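Trarine Rulebook for Two-Arm Cells, reviewed by Gizella Győri
Monday, April 13, 2026

I bought the Trarine rulebook because our small group at Mandbridge needed written rules for simulated tabletop tasks, and my own notes were a mess. It costs 100 dollars and comes as a PDF plus a checklist file. I have used it daily for 5 weeks.

The best chapter is the one on the idle arm. It asks you to write down, for every task, where the second arm must wait and if its fingers may be over the table. Before this we never wrote it, and each person did it in their own way.
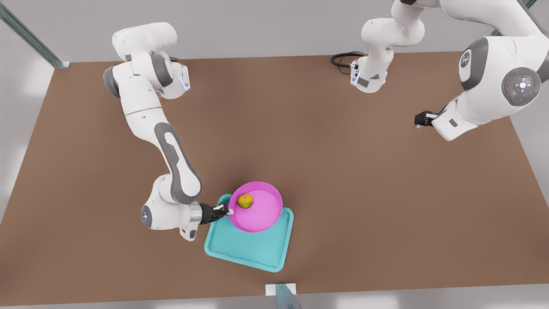

Right gripper on the rim of the pan, left gripper waiting with nothing in it.

The chapter on contact is also good. Rule 562 (yes, the numbering is strange, I could not find the logic) says that you must name the part of the object which the gripper may touch. "Rim" is accepted, "pan" is too general. My colleagues complained for two days and then stopped.

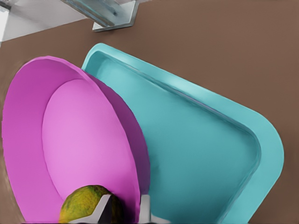
I am less happy with the pages about objects which rest on other objects. The book gives one paragraph only, and it speaks of flat stacks. If a container lies partly on a tray, you must decide alone what is a correct start position. I wrote to Trarine and they promised a longer text in July.

The English is clear, also for me, and the checklist opens without problems. Four stars from me. For a team without any rules I would buy it again.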